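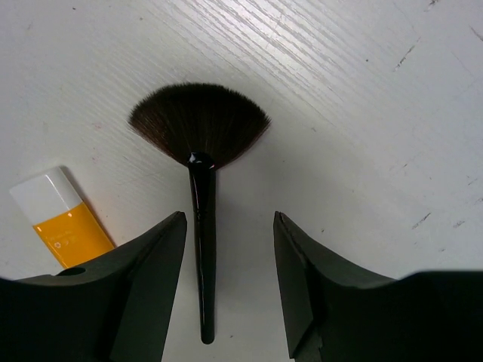
扇形刷、黑篮子和一张白桌子：用了半年之后的一点意见

作者：编辑部闲置组
2018-08-22

我买扇形刷的时候，心里想的是“从今天起我要打高光”。二月份，天还冷，人脸上没有一点光，店家在商品页里写“轻轻一扫，自然透亮”，我就信了。六个月过去，高光打了没几次，键盘缝倒是扫得很自然透亮。

先把账报清楚。Jorus 的扇形刷，57 元，单支，送一个我拆开就弄丢的塑料套。Ravis 的带槽收纳篮，23 元，黑色。Delorme 的白色桌板，300 元，打折之后的价，打折之前是多少我没有细看，怕看了会觉得自己占了便宜，接着再买一块。三样都是从 Dronidero 下的单，凑满减凑出来的。原本只想买刷子，后来的事大家都经历过。

先说刷子

扇形刷在化妆刷里的地位有点像餐具里的鱼刀：一套里总有它，摆着好看，真到用的时候大家拿别的。它的用法网上写了很多，扫高光、扫余粉、扫掉在颧骨上的眼影、定妆后再扫一遍以示郑重。我挨个试过，意见如下。

扫余粉，好用。画完眼影，脸颊上落一层细细的亮粉，用大刷子去扫，十次有八次会把它揉进底妆里，变成一种全脸均匀的迪斯科。扇形刷毛薄，力气使不上去，粉是被拂走的。只为这一条，它可以留下。

打高光，要看手。毛面很宽，落在鼻梁上就显得过于热情，左右两边各照顾到一点，人像刚吃完火锅。我后来的办法是竖过来，用扇子的一个角去点，点完再放平扫两下。说明书没有写这个办法，说明书只写了“请勿食用”。

扫腮红，别想了。颜色上得太浅，扫到第三遍开始怀疑人生，扫到第五遍猛然发现上多了。中间那一遍“刚好”我从来没有遇见过。

毛的颜色值得说一句。商品页写的是黑色，到手之后在灯底下看，边上有点发红褐，靠近根部尤其明显。我拿去问客服，客服说是光线问题，过了两分钟又说是“渐变设计”。两种说法我都接受，只是希望他们内部能统一一下。不影响使用，介意颜色的人可以介意。

洗过很多回。用的是婴儿洗发水，温水，刷头朝下，别泡，别让水漫过中间那个圆圆的黑箍。头两回掉毛，掉得我有点慌，第三回以后就安静了。晾的时候要平放，桌边伸出去一截，让刷头悬空，夏天一个晚上够，梅雨季请给它两个晚上。有人习惯插在杯子里晾，水往箍里走，时间一长胶就松，刷头会开始点头，像在同意你说的每一句话。

柄是亮面的黑柄，越往下越细，末端是圆头。好看，确实好看，刚拆开那天我拿着它在镜子前比划了很久，什么都没画。缺点也是亮面带来的：手上沾了粉底就留指纹，手上沾了精华就打滑。我有一次上完防晒直接去拿，它从手里出去了，落在地砖上滚进洗衣机底下，在那边度过了一个周末。捡回来没有磕坏，算它过关。

还有一件事要提醒买过整套刷子的人：先翻翻抽屉。扇形刷这种东西，你多半已经有一把，只是当年不知道它是干什么的，收起来了。我写到这里去翻了一下，有。更旧，更秃，毛也更硬，扫键盘应该比 Jorus 那把更合适。

再说桌子

我对化妆桌的要求很低：平，白，掉了东西看得见。三样里 Delorme 做到了两样半。

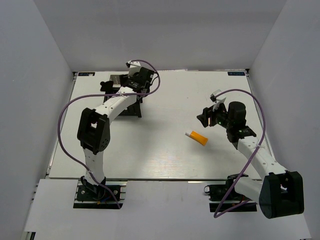

台面是白的，中间一带能看出一点浅浅的木纹。

白桌面的好处是找东西快。黑色的小皮筋、断掉的眉笔芯、一根睫毛，落在上面全都无处可躲。以前我用的是深色木桌，眉笔芯掉下去等于捐了，过几天会在袖子上以另一种形式回来。

坏处也是看得见。粉底液滴一滴，眼影蹭一道，你不擦，它就在那儿看着你吃早饭。液体的还好办，湿巾一抹就走；难对付的是带油的东西，口红、眉膏、那种号称二十四小时不脱色的眼线胶。它们在脸上撑不到下午三点，在桌上倒是信守承诺。我用卸妆油擦，擦完再用洗洁精把卸妆油擦掉，再用清水把洗洁精擦掉。一道眼线，三道工序，比卸我自己的脸认真。

木纹我起初不太喜欢。既然要白，就白到底嘛，隔一会儿冒出几条纹，总让我以为哪里划伤了，凑过去看，哦，是纹。用久了觉得也有用：真划了一道，混在纹里不显眼。商家大概早就想到了这一层，我替他们高兴。

高度方面，我是直接架在旧抽屉柜上的，坐着化妆刚好，站着化妆要弯腰，弯到第二只眼睛的时候腰会提出异议。桌腿另卖，我没买，省下的钱后来买了靠垫，靠垫比桌腿贵。

平不平？放一支圆柄的刷子上去，会慢慢地、很有耐心地朝窗户那边走。我拿水平仪量了，桌板没有问题，是我家的地往窗户那边斜。于是这一条不扣 Delorme 的分，扣物业的。

最后说篮子，本来它是凑单的

23 元的东西，我下单时连尺寸都没看，到货以后却成了三样里用得最勤的一样。Ravis 这只篮子是长方形，敞口，前面一排竖着的细槽，底下四角有小脚。小脚我原以为是装饰，洗过一次才懂，它把篮底抬起来一点点，台面上有水的时候不会闷在下面。我家以前那只平底的，拿起来总有一圈水印，像咖啡杯留下的犯罪现场。

商品页把它放在厨房类，配图里插的是锅铲。我拿来放刷子和梳子，宽头的梳子往里一插，头高高地露在外面，还挺像那么回事。槽子透气，半干的刷子放进去也不会有味道（全湿的还是请平放，参考前面点头那一段）。

不过槽也有槽的脾气。细长的东西会从里面钻出来：眼线笔、唇刷、竹签粗细的眉刷，插得太斜，就会从正面探出一截，手一带就勾住袖口，整只篮子跟着你走两步。我的解决办法是在前面那一侧垫一张硬卡纸，卡纸用的是 Jorus 的包装盒背板，也算物尽其用。垫上之后透气的功能就少了一半，所以等于花钱买了一排槽，再亲手把它们堵上。生活里这种事很多，不必细想。

黑色显灰。特指散粉的灰。白桌子上看不见散粉，黑篮子上看得一清二楚，两样配在一起，等于桌子负责藏，篮子负责告发。每周冲一次水，用旧牙刷刷槽缝，刷完倒扣。如果懒得冲，可以请出前面那把 57 元的扇形刷，扫槽缝意外地顺手，毛薄，伸得进去。它来我家这么久，总算找到了一份全职工作。

还有一点，篮子里没有隔断。放得少的时候，东西全往一边倒，拿一支倒一排；放得满了又稳得很。也就是说它在鼓励你多买。我怀疑 Dronidero 的满减和这个设计之间有某种默契，没有证据。

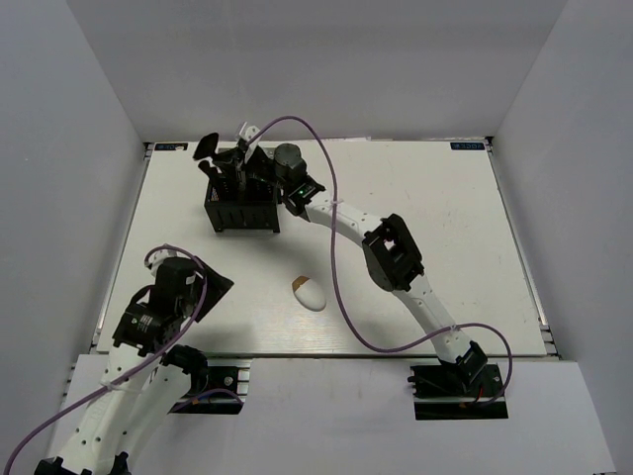 有读者留言说，篮子自己也买了，在厨房用了一年，锅铲进进出出没见裂，就是角落里积水垢，拿白醋泡一晚上再刷会好很多；至于放化妆刷，留言里的原话是“刷头会不会碰到槽边蹭掉毛，你倒是说说”。

可以说说。刷头朝上插就碰不到，柄在里面，毛在外面。朝下插的话会蹭，我试过一回，扇形刷的一个角被槽边压出一道弯，洗过晾平之后回来了大半，剩下那一点弯我当它是天生的。白醋的办法我也照做了，有效，代价是第二天画眉毛的时候有一股凉拌菜的味道，冲得仔细些应该能避免。

有几个零碎问题，之前有人在后台问过，一并写了。

扇形刷能不能拿来刷面膜？能，泥状的可以，刷得很匀，但洗起来是另一回事，泥干在毛根里要搓很久。想刷面膜请另备一把便宜的，抽屉里那把旧的就行。

桌板能不能放吹风机、卷发棒？我放过关了电的卷发棒，下面垫了毛巾。不垫会怎么样我不知道，也不打算用 300 元去知道。

小瓶子放哪里？指甲油、精华小样一类，我全躺着放在桌面上，找得快。竖着放进篮子会沉底，沉下去的那瓶通常就是你今天要用的那瓶。躺着放的前提是盖子拧紧，我有一次没拧紧，参考前面三道工序。

桌面能不能贴防滑垫？可以贴，贴了之后就看不见桌面了，那买白的做什么呢。我贴了一小块，在窗户那一侧，专门拦截出走的刷子。

打分的话，篮子给得最高，23 元能用成这样没什么好挑的，缺一个隔断，自己拿纸盒剪一个也行。桌板中等偏上，爱干净的人会喜欢它，不爱干净的人会被它改造，过程不太愉快。刷子嘛，扫余粉满分，高光及格，腮红请另请高明。要是再买一次，我会先买篮子，再等桌板打折，刷子等翻完抽屉再决定。

Jorus 上周又发来优惠信息，说扇形刷第二支半价。我看了看篮子，还有地方。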